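Ellik Arm Set-Up Guide
Section 6: First Grip Test
Revised 7/11/21 by Gervásio Godoy

Do this section after the wrist camera is calibrated and the arm has been clamped down. You will need a stainless steel bowl and a clear tabletop area in front of the arm.

1. Turn on the controller and wait for the status light to stop blinking.

2. Open the Desham panel and load profile 2251. If your fingers have the older short pads, load 2361.

3. Set the grip force limit to 800. Leave the speed at the slowest setting.

4. Jog the gripper down over the rim of the bowl, with one finger inside and one outside. Stop before either pad touches the table.

5. Close the gripper in small steps until both pads are against the steel.

CAUTION: Keep your hands out of the bowl while the gripper is closing. The stop button must be within reach.

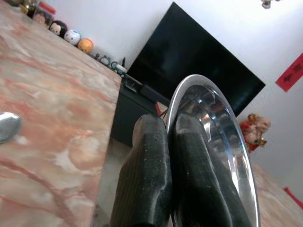

Can I use a glass or ceramic bowl for this test?

Use steel for the first test. Glass and ceramic can chip at the rim, and the force limit has not been checked on your arm yet.

6. Raise the arm two inches and hold. Watch the rim for slipping.

7. If the bowl slips, lower it, open the gripper and wipe both pads with a dry cloth. Repeat from step 4.

8. If it holds, lower the bowl until it rests on the table, then open the gripper fully before moving the arm away.

NOTE: Shiny bowls can confuse the automatic rim finder. Zdeňka Vrabec's build log has her lighting settings. Manual jogging works with any finish.

9. Save the profile under a new name and go on to Section 7, Pouring.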